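Congés reportés : jusqu'à quand les poser ?

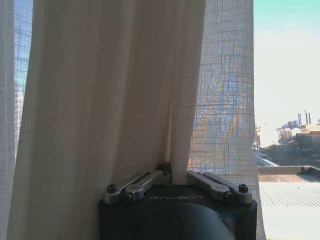

Entraide Callico – Service du personnel

Margareta Hodoroagă
Il me reste 3 jours de l'an dernier. Mon responsable parle de fin janvier, le portail n'affiche rien. Quelqu'un connaît la règle ?

Peadar Sheehan
Chez nous c'était le 30 janvier, demande validée avant midi. Passé ce délai, il faut écrire au service – comptez environ 27 jours de réponse.

Kojo Ayaaba
Pareil, ça m'intéresse.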